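Our Saturday at the Birnon Open Day

We had been meaning to go to the Birnon open day for years, and every spring something got in the way – a birthday, a cold, a car that wouldn't start. This April we finally made it. It's a drive of nearly 70 miles for us, so we packed sandwiches and left early enough to be in the parking lot before the gates opened at nine.

For those who don't know the place, Birnon is an old woolen mill on the river that was split up into workshops after the looms went quiet. Most of the year you can only peek in from the footbridge, but on open day nearly every door is propped open and you're free to wander wherever your nose leads you. Mine led me straight to Zadov, the bakery on the ground floor, where they were selling poppy seed rolls still warm from the oven. I bought four and we ate them all on the steps before we had seen a single thing (the sandwiches came home with us).

After that we went up to the dye room, which I could have stayed in all day. The woman at the vats let the children dip little squares of wool in onion skin and madder, and she was wonderfully patient about dripping. She told us the mill once kept 239 shades in its sample books, and two of the books were laid out under glass with the tiny tufts still tied in their rows. My favorite was a gray green called "wet slate." I've been trying to find a cardigan in it ever since. 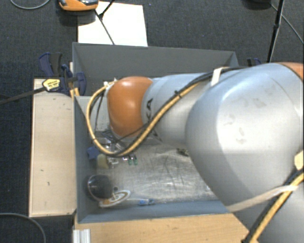

By then it was past noon and the stairs were getting busy, so we went outside and joined the line for the bell tower. It's 392 steps if you count going up and coming down, or so the sign says, and my knees have no reason to doubt it. The view from the top is worth every one of them. You can see the whole bend of the river, the weir, and the allotments on the far bank with their crooked sheds.

Lunch was from the Krishnan stall in the yard, lentil fritters with a lime pickle that made my eyes water in the best way. Do get there before one, as they had run out by the time we went back for seconds! Afterward we sat on the grass and listened to a brass band play waltzes, a little faster than anyone could comfortably dance to.

Our last stop was Drondeo, the secondhand bookshop in the old wool store. They say they have 3000 books up there, and I came away with a guide to river birds and a cookbook missing its index. Parking was free, dogs were welcome in the yard, and the restrooms are by the east gate, past the bicycle racks.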